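2021-10-15

Passé la matinée chez Cisix, qui ouvrait son atelier de manipulation. Démonstration prévue : saisie d'objets domestiques avec la pince tenue à la main Tornum, deux doigts noirs courbes, corps blanc. L'opérateur fait le geste, la trajectoire est enregistrée, puis rejouée sur le bras.

Chiffres donnés sur place :

- 259 prises enregistrées, dont 141 retenues après tri
- 3 postes : table, étagère, lit
- étalonnage refait à chaque changement de poste

Le poste du lit m'intéressait le plus. Drap vert pâle, plissé, deux téléphones sur une feuille blanche : le tissu mou complique l'approche des objets plats.
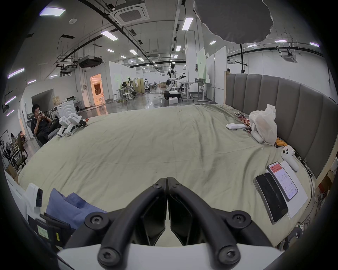 ## À vérifier

Le format des journaux Trenex, et le jeu des doigts. Retour prévu en novembre.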